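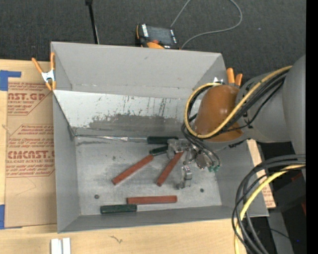

How to clean and sort a metal parts bin

A metal bin on a workbench collects everything. You put one tool in it for a moment, then a second one, and after one month you can not find what you need without making a lot of noise. I clean mine two times in a year, in January and again in summer, and I want to share how I do it. It takes one evening if the bin is not very full.

What you need

- an old towel or a piece of thick cardboard
- a dry brush, the kind for dishes is good
- warm water with a little dish soap
- two cotton cloths
- fine sandpaper, 900 grit
- a small bottle of light machine oil

Step 1. Take everything out

Put the towel on the table next to the bin and move all the pieces onto it. Do not turn the bin over to empty it. I did this once on my Ostley table and the corner of the bin left a mark in the wood that I still see every day.

Long tools come out first. A thin shaft likes to lie along the wall, down where the slope meets the floor, and the short pieces then roll on top of it. Hold it by the handle and lift slowly.

Step 2. Make groups

Put the same things together: handles with handles, bars with bars, tools with a shaft on their own side. If you are not sure what a piece is for, give it a separate place on the towel and decide at the end. When I started I tried to decide about each piece immediately, and I was still sitting there at 11 in the evening.

Step 3. Brush, then wash

Brush the dry dust from the walls down to the floor. The fold lines in the corners hold the most dirt, so go along them with the tip of the brush. Check also the screws or rivets in the floor, if your bin has them. Dirt makes a small ring on the outside of each one.

After this, wash with the soap water and a well squeezed cloth. Dry it at once with the second cloth and leave the bin open for 8 hours. I leave it for the night.

Step 4. Look at the scratches

Most scratches and gray worn spots are only on the surface and you can leave them. If you feel a sharp edge with a gloved finger, rub it with the sandpaper for a minute, always in one direction. Painted bins are different - the sandpaper will take the paint away, so be gentle there.

One drop of oil on a cloth is enough for the whole floor. More oil will only catch dust.

Step 5. Put the things back

Heavy and flat pieces go on the floor, near the low front wall, where your hand comes in. Long tools go at the back, all with the handle on the same side. Try not to put more than five pieces in one layer.

My neighbor Efthymia Christodoulou lines her bin with a Skiltalier rubber mat. It is quieter, but small screws hide under it, and I prefer the bare metal.

Last updated 28/11/2025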